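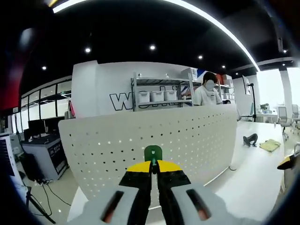
Researchers at Bekik, a robotics lab in Clostisville, say that short recordings made with hand-held grippers were enough to teach a robot arm to put plastic hooks into a pegboard, a job that trips up many automated systems.

The work is part of a project called Gulico. People in the lab do the task themselves with a gripper held in one hand. A wide-angle camera on the tool records what the fingers are facing, and software works out how the tool moved. The recordings then train a control program for an arm fitted with the same kind of fingers. No arm is needed while the recordings are being made, so several people can collect data at the same table.

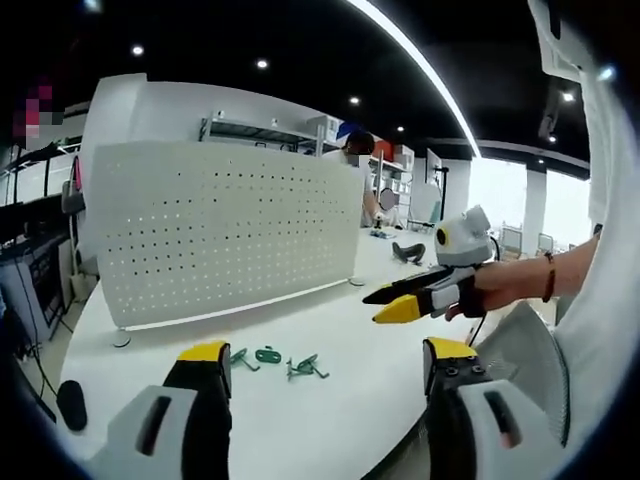
Pegboard hooks are awkward to handle. They are small and light, they can land on the table facing any direction, and the end has to enter the hole at close to the right angle. A miss of a few millimeters leaves the hook pressed against the panel. In earlier tests at the lab, an arm trained on recordings from a single operator picked up hooks well enough but often stalled at the board.

The group's latest result comes from changing who makes the recordings and how. Gulico used 203 recordings from 4 operators, who were told to set the hooks down in a different arrangement each time and to include attempts where the first try at a hole failed and had to be corrected. The trained arm was then given 60 trials with arrangements it had not been shown. It seated the hook in over 40 of them. 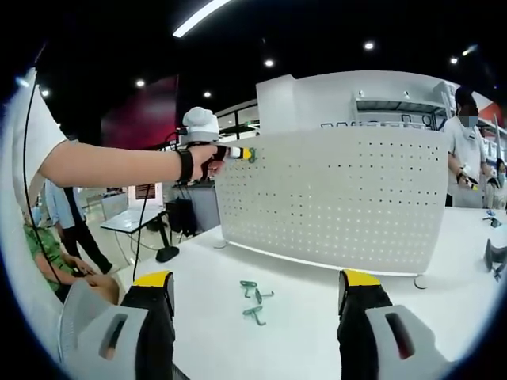 Most of the failures came at the point of insertion, according to a summary posted by the lab in July. In a smaller number of cases the hook turned between the fingertips on the way to the board, and the program did not notice. The group plans to add a simple touch sensor to the fingertips and repeat the trials.

The summary also lists limits. All of the trials used one type of hook and one panel, and the lighting in the room was not changed. The lab has not tested the method on metal hooks or on boards mounted to a wall.

Ashour, a parts supplier that is helping pay for the work, wants to use the method for restocking display boards. Bekik said the recordings will be released once the second round of trials is finished.

Related items
Ashour to expand Clostisville parts warehouse
Bekik opens shared test space for small robotics teams
Teaching a gripper to fold cloth: first results
Why small parts are still sorted by hand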